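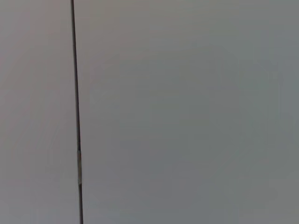
Ticket 279: Chapters out of order in horror serial after import
Product: Zaltelis story archive
Reported by: Halvard Moen
Assigned to: Bendik Holmgren
Status: Resolved

Report
Imported my serial "The Lodger at Haltau" from a Jolik export. It has 21 chapters. Chapter 10 now appears straight after chapter 1, and chapter 2 comes after 19. Readers reach the drowning before the family has moved into the house. The italics used for the dead brother's voice have also gone, so his lines read as the narrator's.

Log
09:40 BH: Reproduced on the test site. The importer sorts chapters by title as text, so "Chapter 10" comes before "Chapter 2". The position field in the export is present and correct but is not read.

10:15 BH: Italics are a separate fault. Jolik marks them with underscores. The importer's clean-up step removes underscores before the formatting is applied.

11:05 BH: Asked author not to reorder by hand. Manual changes write a new position value and would be overwritten on re-import.

11:30 HM: Already moved chapters 2 and 3. Comments on those two must be kept. There are 76 in all across the story.

13:20 BH: Comments are tied to chapter ID, not position. Re-import with "keep existing IDs" ticked. Took a backup first.

14:10 BH: Order correct, 76 comments present. Italics restored except in chapter 14, where an opening underscore has no partner in the source file.

14:45 HM: Confirmed. Fixed chapter 14 myself.

Follow-up
Sort change goes into the February release. Until then, exports with ten or more chapters should be imported with "use position field" switched on.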